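Home Trips Food Sewing About Contact

We use cookies to keep this site running and to see which posts people read. Accept Settings

A morning at the Plerus open day in Millby

8/7/25

So I finally made it to the Plerus open day! I have been saying I'd go ever since my friend Folasade Amadi started there, and this time she put my name on the list herself so I couldn't wriggle out of it. Plerus is in the old Besnard thread mill, down by the canal in Millby, and if you drive in from the Clinwood side you'll miss the turn (I did, twice). Parking is behind the building on gravel. Wear flat shoes.

Check-in was a folding table with name stickers and a bowl of mints. They put us in groups of nine and ours got Kanini Makori as a guide. She was great, very quick, and she walks backward up stairs while talking, which I could not watch. She told us the mill had 400 people working in it at its busiest, and 2,000 bobbins going on the top floor alone. You can still see the marks in the floorboards where the frames were bolted down. I'd have happily spent an hour on that part, being a sewing person, but we had eight stops to get through and a bell rang every time we were supposed to move along.

The first few stops were mostly offices, with a short talk about the heating in a building with windows that size. Then the wood shop, which smelled wonderful. Yannick Arnaud runs it and he let us sand a scrap of ash and keep it. Mine is on my windowsill now. There was a paint room we could only look at through the glass, and a storage room with drawers all the way up to the ceiling, every one with a handwritten label. I wanted to open all of them!

After that came the stop I figured I'd skip through, the network bench, and I ended up staying past the bell. I am the person in my house who fixes the internet by unplugging everything and plugging it back in, so cables are not exactly my thing. But Vsevolod Marchuk, who had that stop, started off by asking who had a drawer of old cords at home, and every hand went up, so he had us from there. Yellow network cable, the clear plug on the end with its little row of gold contacts, which way the clip faces. He passed a few loose plugs around and I had never looked at one up close in my life.
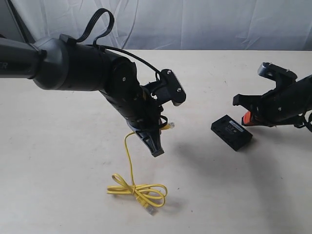 He's also very firm about coiling. You're not supposed to wrap a cord around your elbow, apparently, which is how my dad taught me and how I've done every extension cord I own. You let it fall into loops the way it wants to go, flipping every other one, and then it won't fight you next time. A man in our group tried it and made something like a bird's nest. I tried it and mine was worse. Vsevolod said it took him a whole February to get it right, and I think he was being kind.

Lunch was in the old carding room. Bernadette Caron's lentil soup, with bread, and a lemon cake that was gone by the time I went back for a second piece. It's loud in there with all that brick, so sit near the door if you want to talk. Folasade came and found me and we split a cookie on the loading dock and watched a heron not do anything.

Admission was free, but you do have to sign up ahead, and our slot filled fast. The restrooms are on the ground floor only. There's an elevator if you ask at the front. I'd go again for the top floor alone, and I'm bringing my mother next time because she worked in a mill just like it and will have opinions about those bobbins.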